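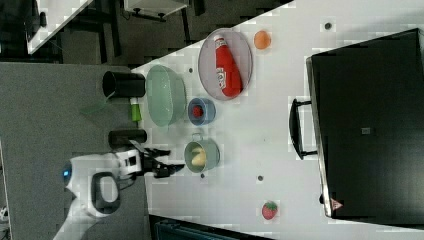
Enedton Toy Library — Play Kitchen Team

Play Kitchen Table Set (Flurkeo)

I've been putting this one together since August and I'm pretty chuffed with it! You get the small green pot, the blue bowl, the big see-through green bowl, the grey oval platter and a red sauce bottle with a white cap (squeeze away, kids), plus the toy food. The strawberry with the leafy top is my favourite — it's such a cheerful colour.

Hire is $20 a fortnight for members, $29 for everyone else. Ask for Eduardo Navarro at the desk.

The pot

A good little size for small hands, and it holds the yellow food nicely.
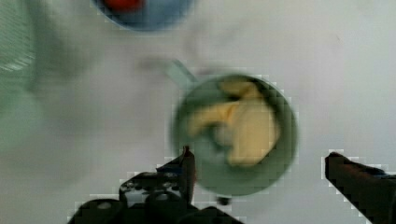

Care and returns

Warm soapy water, then a tea towel. Please don't put the bowls in the dishwasher. Lost pots are $38 to replace.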